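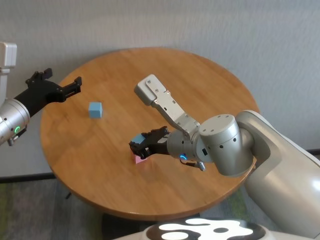 Grodholm Introduces Tavby Round Table and Foam Cube Set for Activity Rooms

MARSDEN, October. Grodholm has added the Tavby round table to its activity room range, together with a set of small foam cubes for sorting and stacking work. Both products are available to order for schools, clinics and day centers.

The Tavby has a round wooden top in a honey-brown finish with visible straight grain. The rim is smooth and has no corners, so seats can be placed at any point. The table ships in two cartons, and assembly takes around 10 minutes.
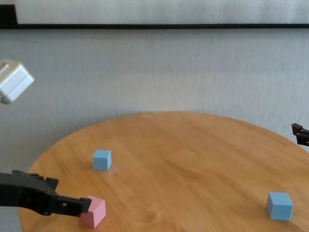 Tavby tabletop with foam cubes in light blue and pink.

The cubes have a matte surface and are supplied in pastel colors. They can be ordered with the table or separately. Replacement cubes are sold singly by color.

Before release, the table and cubes were used in activity rooms in Codley over one school term. Staff logged 322 sessions and returned 236 comment sheets. Changes made after the trial were limited to the packaging and the assembly sheet.

"Most of the comments concerned reach and glare," said Derek Mottram, product manager at Grodholm. "We kept the top at its original diameter and adjusted the varnish."

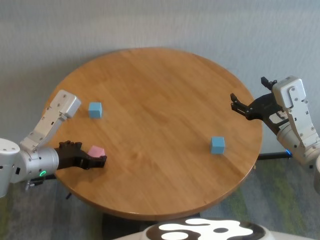
Two light blue cubes and one pink cube on the Tavby.

The first production run is 3,223 tables. Orders placed this month will ship from the Marsden warehouse. Care instructions and spare parts lists are available from Grodholm customer service on request.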